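Teltdale group trains packing arm to read empty inserts before it moves
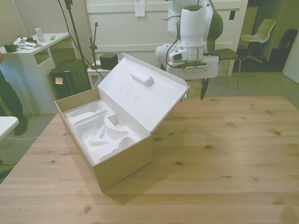
Photo: Teltdale Manipulation Lab

A research group at Teltdale has reported a method that lets a robot arm work out where a product belongs in its packaging by studying the shape of the empty insert first. The method, named Planitetti, was tested on open retail boxes with molded foam interiors and needs no drawing of either the box or the product.

Most packing cells in use today rely on fixed positions. The box arrives in a known place, the part arrives in a known place, and the arm repeats one stored path. When the packaging supplier changes the insert, the path has to be taught again. The Teltdale work is aimed at short production runs, where that reteaching can take longer than the packing itself.

Planitetti splits the job into two stages. In the first, the arm holds still above the work surface while a camera on the gripper records the open box from several heights. A model then divides the insert into separate cavities and gives each one a depth profile and a likely entry direction. In the second stage, the held part is matched against those profiles, and the arm plans a descent that keeps the fingers clear of the cavity walls.

The hard case is the curved channel. A round recess accepts a part from directly above, but a long curved channel often has to be entered at one end and followed along its length. Earlier versions of the model treated both as simple pockets and pressed parts against the foam. The current version estimates a centerline for each channel and turns the wrist to follow it during the last part of the descent.

Training used 2888 recorded placements, collected by operators guiding the arm by hand. A further 429 placements were held back for testing, all on inserts the model had not seen. The group reports that over 50 percent of the failures in testing came from the part slipping in the grip after pickup, with the cavity itself correctly identified.

"The box side of the problem is in better shape than the hand side," said Waqas Sandhu, who leads the project. "We know where the part should go. We are less sure how it is sitting in the fingers when we get there."

White foam remains a weak point. Even lighting flattens the image, and shallow recesses can be lost against the surrounding surface. Lids cause a related problem — a raised lid reflects light into the insert and may hide part of it from the camera at low angles. The group now takes 2 extra views whenever the lid stands between the camera and a cavity.

Packaging supplier Gilani has provided inserts for the next round of tests, which will add paper pulp trays and two-layer boxes. A trial on a packing line in Jindton is planned for February. The group intends to release the placement recordings once the trial is complete, along with the labeling tool used to mark cavity outlines.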